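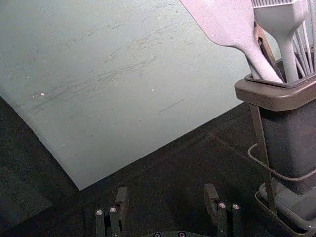
The gray utensil holder, right-hand side, with its wire stand.

Welcome back to the kitchen pages! I've been sorting my cooking tools at the new place in Drollwood, and a few of you asked to see how I'm setting up the utensil caddy. It's a plain gray one with three compartments that I picked up at Jusley, and I love it more than anyone should love a piece of plastic. I keep the pale tools together and give the spoons their own spot, so I can grab one without looking while something's bubbling over.

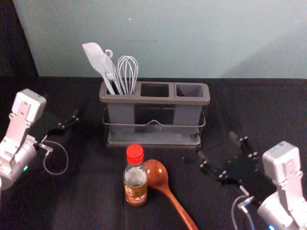
My old system was a drawer. Everything went in the drawer, and then the whisk got caught on the drawer, and then I said things my mother wouldn't like. Zinhle Van der Merwe talked me into going upright back in March, and it took me nearly 90 minutes to dig everything out and wash it (two potato mashers – why?).

Whisk and spatula on the left, spoon still out on the black cloth, bottle standing by.

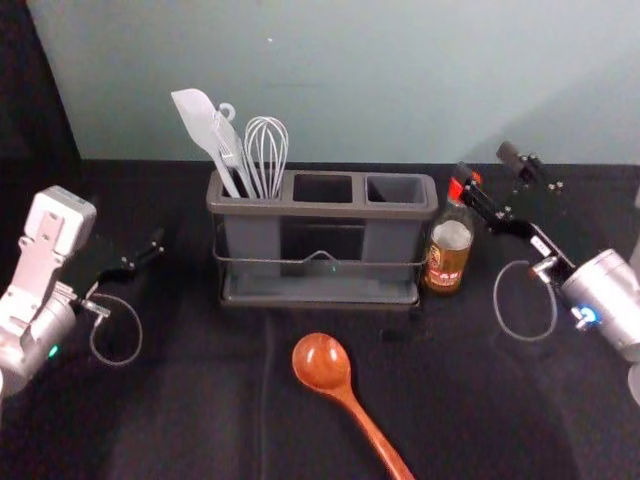

Three in the left compartment, and the wooden spoon waiting its turn.

I went back and forth on the sauce. Mine used to live in the cupboard, but I reach for it at pretty much every meal, so it gets to stay out next to the spoons now. The drip tray underneath is great too – it lifts off and I just rinse it in the sink.

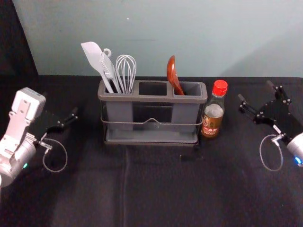
Yolandi Lekota wrote in to say she does it the other way up, handles in the air, and puts a folded paper towel at the bottom of each compartment. She changes it every 5 days or so and says the wooden ones stay much nicer. I might have to try the towel!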